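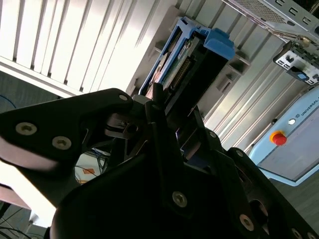
Figure 1. A drive caddy held between the fingertips, seen from the wrist camera.

### 3.2 Collection of demonstrations

The Tratden data set was recorded in one work cell, with desktop computers opened for disassembly. Each episode covers one short step, for example removing a caddy or approaching a connector. We decided to keep the steps short, so an operator can repeat a failed step without losing the whole session. In total we kept 3,000 episodes, and 400 of them were set apart for testing before any training was started.

The wrist view was recorded in all episodes. It has a known weakness — the fingers hide a large part of the work area exactly when contact is made. For cable steps this is the main difficulty.
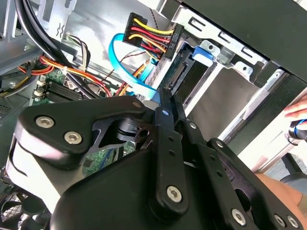 Figure 2. Finger bar near the drive connector board, with power and data cables close to it.

Cables are soft, and their shape is different in each episode. We did not straighten them between episodes. The annotators at Nolosari marked the moment of first contact by hand, and where the contact point was hidden they used the label "uncertain". This label was given to 757 episodes, which remain in the training part with a lower weight.

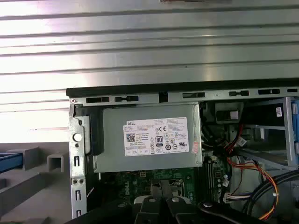

The starting pose was varied on purpose. In an early version, all episodes began from the same point above the case, and the policy learned to depend on it. We now ask the operator to choose a new height and angle each time. A view from above the motherboard can include the power supply with its white label, and such a label has strong contrast and a fixed place on the housing. The policy may use it as a landmark, and would then perform worse on a machine without it. For this reason we cover label regions at random during training, following the procedure called Unden in our code.

Placement steps need a different treatment. The end of an episode is decided by the operator, who presses a key when the part is judged to be released.
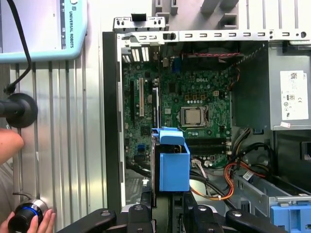 Figure 3. Blue drive carrier upright over the lower part of the motherboard, with the gripper fingers near it.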